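Buscar en trucos... Buscar

16/07/2026
Por la redacción de Trucos de Casa Soris

¿Nos guardará la compra un robot? Lo que ya pueden, lo que no, y cómo hacerlo tú mientras tanto

Pregunta que llega cada semana al buzón. Respuesta corta: a ratos. Respuesta larga, pues este artículo, escrito con prisa y con la nevera a medio descongelar.

Empezamos por la faena más tonta de la cocina. Llegas, sueltas la bolsa, sacas la fruta y la verdura, la pasas a una cesta. Para una persona, cosa de poco. Para una máquina con dos pinzas es de lo más antipático que hay, y la culpa es casi toda de la bolsa.

La bolsa de plástico fino

Cambia de forma cada vez que la tocas. Se pega a lo que lleva dentro, se arruga, se cierra sola. Las asas caen por donde quieren. Y encima transparenta: ves un bulto de color, pero no dónde acaba la fruta y dónde empieza el plástico. Nosotros metemos la mano y tiramos de tacto. Una pinza dura no tiene yemas de los dedos, así que depende mucho de la cámara que lleva en la muñeca.
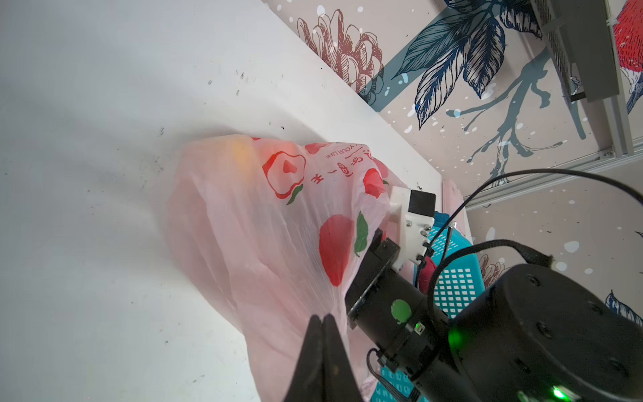 Lo del tacto tiene su miga. Con los dedos notas si estás pellizcando plástico o piel de naranja, y aflojas sin pensar. A la máquina hay que enseñarle eso a base de repetir, y repetir con bolsas distintas, porque la del súper no cruje igual que la de la frutería. El que haya intentado abrir una bolsa de rollo con las manos secas ya sabe de que hablamos.

Truco para humanos, que a esto hemos venido:

- Deja la bolsa tumbada, con la boca hacia ti. De pie se vuelca siempre.
- Dobla el borde hacia fuera, dos dedos de ancho. Se queda abierta sola.
- Una mano sujeta, la otra saca. Nada de volcar -- el tomate siempre va debajo.
- Primero lo de hoja, luego lo redondo, al final lo que pesa.

Curiosamente el reparto de sujetar y sacar es el mismo que se busca con los robots de dos brazos. Uno aguanta el plástico, otro trabaja. Con un solo brazo la bolsa se viene detrás de la fruta y acabas arrastrandolo todo por la mesa.

La cesta

Aquí la cosa mejora mucho. Una cesta rígida no se mueve de forma, tiene la boca siempre abierta y perdona: si sueltas la pieza un poco torcida, cae dentro igual. Por eso, de todo lo de guardar la compra, dejar cosas en una cesta es lo que antes veremos hacer bien a una máquina en casa. Lo decimos nosotros, que no somos ingenieros, conste.

Y vale para tu cocina también. Cesta calada, siempre. El aire pasa, el agua escurre, y la tierra de la verdura se cae (pon un trapo debajo, que si no barres el doble).

Forma rara, problema raro. Una naranja es fácil de agarrar por cualquier lado. Una pitahaya tiene escamas que salen para fuera y según cómo la cojas se dobla una. Las verduras de tallo, peor: por la hoja se rompen, por el medio se abren, hay que ir al tronco. Niños y robots fallan en lo mismo.
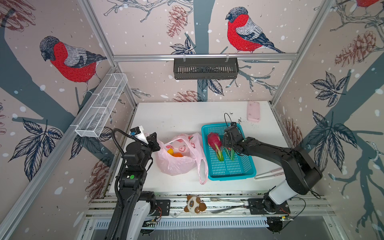
Verduras y pitahaya en la cesta turquesa; en la bolsa rosa todavía queda algo.

Cómo repartir la cesta:

- Verdura de tallo tumbada, toda en el mismo sentido.
- La fruta con escamas o pinchos en una esquina, que no roce.
- Los cítricos aparte si puedes. Si no, arriba.
- No llenes más de tres cuartos.
- Repaso cada 5 días. Lo blando fuera, aunque de pena.

Entonces, ¿me compro uno?

Pues no corras. En febrero pedimos información a dos casas, Ernum y Grudard, y las dos vinieron a decir lo mismo con palabras más bonitas: que para mesa fija y objetos conocidos, sí; que para una cocina de verdad, con el gato, el hule pegajoso y el cajón que no cierra, todavía no. Grudard nos habló de tandas de 20 bolsas seguidas para practicar. Veinte. Nosotros guardamos una y ya queremos sentarnos.

Ernum mandó además una lista de 27 tareas de casa ordenadas de fácil a difícil. Guardar la compra no sale ni entre las primeras 8. Delante van pasar un objeto de un sitio a otro, apilar vasos de plástico, cerrar una tapa, cosas así. Detrás, doblar la sábana bajera -- normal, eso tampoco lo hacemos nosotros.

Lo que nos parece razonable pensar a día de hoy, y que nos corrija quien sepa más:

Recoger piezas sueltas de una mesa despejada: bastante bien.
Meterlas en un recipiente rígido: bien.
Sacarlas de una bolsa blanda: depende de la bolsa y del día.
Decidir qué va a la nevera y qué no: eso es otra historia, y ahí la pinza no pinta nada.
Limpiar las miguitas que quedan después: bayeta, y la pasas tú.

Prepara la mesa (para ti o para el cacharro que sea)

Lo gracioso es que los consejos para ponerselo fácil a una máquina le vienen igual de bien a una persona con prisa. Nos los apuntamos del folleto de Grudard y los hemos pasado a idioma de cocina.

1. Superficie lisa y clara. Se ve todo, hasta lo que preferirías no ver.

2. Cada cosa en su sitio antes de empezar. Bolsa a un lado, cesta en el centro, lo que no toque, fuera de en medio.

3. Pinzas a mano. Para lo que se queda en el fondo o lo que está pringoso. Mejor las de plástico si el recipiente se raya.

4. La cesta vacía y cerca de la boca de la bolsa. Cuanto más corto el viaje, menos se cae.

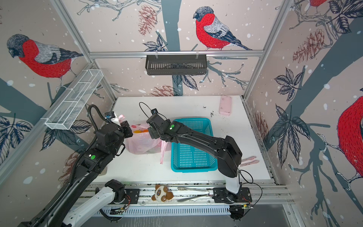 5. Estantes y cestillos colgados, arriba. Dejan libre la mesa, que es lo que escasea. Los de alambre con separadores van genial para ajos y cebollitas.

6. Al acabar, la bolsa doblada en triángulo y al cajón. Las rotas, para la papelera pequeña.

Nota sobre las bolsas: si compras las reutilizables de malla de Toom, ojo con el cordón, que se engancha en todo. Nosotros le hacemos un nudo corto y listo. Para zanahorias van estupendas, para uvas ni se te ocurra.

Otro día, los robots y el lavavajillas, que también habéis preguntado. Y la receta del limpiador de juntas la volvemos a poner la semana que viene, que faltaba una cantidad.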